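Kirsty Mottram
8/28/18

Thread on how we write acceptance rules for simulated grasping runs. Kesimeck asked for our house rules after the last review, so I am putting them in one place.

1/ A run is defined before it starts. Object set, start poses, surface texture, gripper model and time limit go in the run sheet. If a value is missing, the run does not count.

2/ Surfaces. Plain grey floors are allowed for debugging only. Scored runs use a textured surface, and veined stone is on the approved list. A vision system that has only seen flat colour tells you little about a real worktop.

3/ Clutter. Other objects stay in the workspace during a scored run. Do not delete a dish to make the approach easier. If the gripper hides part of an object from the camera, leave it hidden.
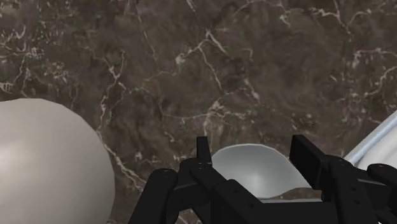 4/ A grasp is scored on lift and hold, never on finger position. Our hold time is 6 seconds. Fingers either side of an object are logged as "approach" and nothing more.

5/ Each policy gets 2,000 trials per object set, with 20 random seeds — the seeds are published with the result. Willy Hoekstra wanted fewer. We tried it and the spread between seeds was too wide to rank anything.

6/ Contact settings are frozen per release. Friction, mesh detail and solver step are all listed. Coarse meshes are fine if the facets are declared.

7/ Failed trials are kept. Carolina Antunes checks the logs and rejects any set with gaps in the numbering.

Open point: thin curved objects. Collision meshes for these still differ between Yeoman and our own build, so those scores are marked provisional. Comments to me or Carolina please.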